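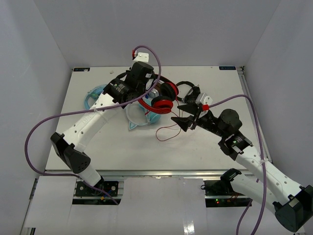
耳机整理这一项为什么排在线缆收纳之前?线缆收纳的验收要求到二月才能定稿,而耳机整理的要求在立项时已经确认,可以先行开展。

搜索本站 请输入关键词 搜索

Stavon项目阶段进展报告
报送:Manninen基金项目管理处
编制:Joren工作组,Sointu Aaltonen
日期:08/10/2022

一、本期工作范围

本期任务为桌面物品整理中的耳机类子项,内容包括耳机的摆放、归位和清点。物品由Ponda库房统一调拨,入库登记耳机124副,登记字段为编号、佩戴形式、头梁是否可调、线缆是否可拆。登记表已随上期材料提交,本期未作修改。

二、完成情况

计划整理记录3000条,截至报告日完成309条,进度低于计划。主要原因是前期操作规程两次修订,修订前的记录按规定不计入完成数。规程第三版已经冻结,后续不再调整摆放间距和朝向的判定方法。

工作台面沿用白色矩形台面,围板为灰色。浅色台面与深色耳罩对比明显,与白色耳机对比不足,白色型号的边缘判读误差偏大,已单独列表,待复核后再决定是否保留。

三、摆放规程

每轮开始前清空台面,再按轮次表取出耳机。多副耳机同台时,头梁之间不得交叠,耳罩不得压在台面边缘。
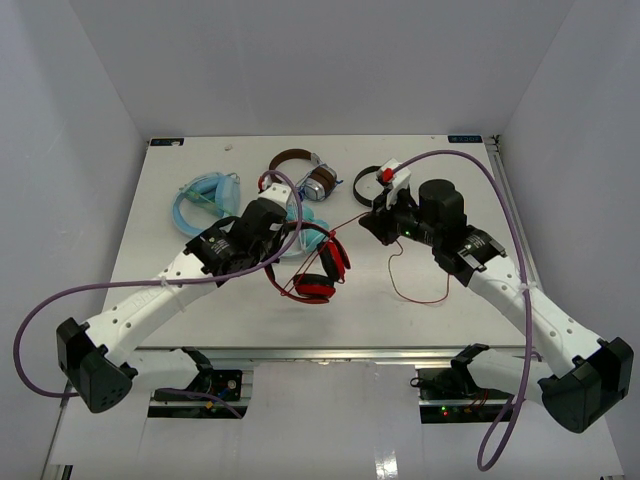 头梁可调的型号一律收至最短档位后再放置,折叠型号按展开状态记录。带线型号的线缆绕成单圈,用扎带固定,插头朝向耳罩一侧。归位时以头梁中点为基准,偏差超出规程附表限值的,该轮记为未完成,不作人工补正。

四、存在问题

1. 头梁回弹。部分软质头梁放下后位置仍有变化,终态读数需延后进行。延后时长目前由操作人员掌握,尚未写入规程。
2. 编号标签。标签贴于耳罩内侧,耳罩朝下时无法读取,拟改贴头梁内侧。
3. 轮次表中同一型号连续出现的情况偏多,需要重新排序。

五、经费

本期支出集中在耗材和库房调拨费,未发生设备采购。标签重贴所需耗材从原预算列支,不申请追加。

六、下期安排

先完成首批100条记录的复核,再恢复正常进度。标签重贴与轮次表重排同步进行。线缆收纳子项的物品清单由Ponda库房提供初稿,工作组核对后报管理处确认。

附表一至附表三另行报送。

分享 2 评论 0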